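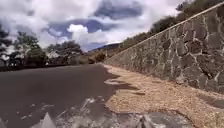

The road to Rernora, with the stone wall on the right.

April 10, 2021

Ash glaze, second series. Written by Sigrún, Dong-hyun please add your corrections in the margin.

We opened the small Flerkine kiln this morning. 14 tiles inside, all on the buff stoneware from Hennessy, all bisque fired in March. Tile one is missing its number because I wrote it on the face and not on the back, so the glaze has covered it. I know it from the chip on the corner.

The ash is from Rernora, from the same stove as before, only apple and some birch. I soaked it in the blue bucket for three days and poured off the water each evening. Gloves are necessary, the water is slippery like soap and my thumb was sore after the first series. Then dried on the plaster slab and sieved at 85. What stayed on the sieve was mostly charcoal and a few nails.

Base recipe for this series was ash, feldspar and ball clay, always 100 grams dry in total. I changed only the ash against the feldspar and kept the clay the same. For the last four tiles I added red iron oxide, a quarter teaspoon levelled with the knife. Dong-hyun has remarked before that a teaspoon is not a measurement. He is right and next time I weigh it.

Results, from low ash to high:

Low ash tiles are dry and a little pink. The surface feels like unglazed clay with flour on it. Not useful for cups.

Middle tiles are the best. Pale green, glossy, the glaze gathers in the scratched lines and becomes darker there. Number six has very fine crazing which I could see only after I rubbed ink on it. Number seven has none, or I did not find it.

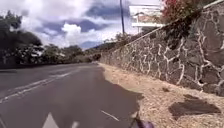

High ash tiles ran. Number eleven ran off its edge and is now part of the kiln shelf. I ground the shelf with the stone for a long time and there is still a bump, so please put this shelf at the top, with the good side up, and new wash on it before anybody uses it. The iron ones are brown like strong tea, with yellow where the coat was thin. I like them more than I expected but they are too runny for anything standing.

I have one doubt about the comparison. The bottom shelf looks cooler than the middle, the cone there was hardly bent, and three of the low ash tiles were standing on the bottom. It is possible they are dry because of the place and not because of the recipe. I should have mixed the positions. For the third series I will draw the shelf plan first and tape it in this book.

Also the thickness. I dipped everything for a count of three, but the bucket was getting thicker during the afternoon and I did not stir enough. On the back of number nine one sees a step where the coat is double.

To do:

Repeat six and seven with two tiles each, one at the top and one at the bottom.

Try six with half of the clay exchanged for the Brilel kaolin. There is one open bag, it is under the bench and a bit damp, dry it before weighing.

Wash and dry the rest of the ash. I have more than 200 grams sieved in the jar with the green lid, this is enough for two small batches and not for a bucket.

Lemon test on number six, one slice left overnight, to see if the colour changes.

Order cones, there are only two left in the box.

Note from Dong-hyun, copied from his paper: he thinks the cooling was too fast and would like to keep the peephole plugs in until the next morning. I took them out in the evening. We can try his way with the repeat, but only this one thing changed, please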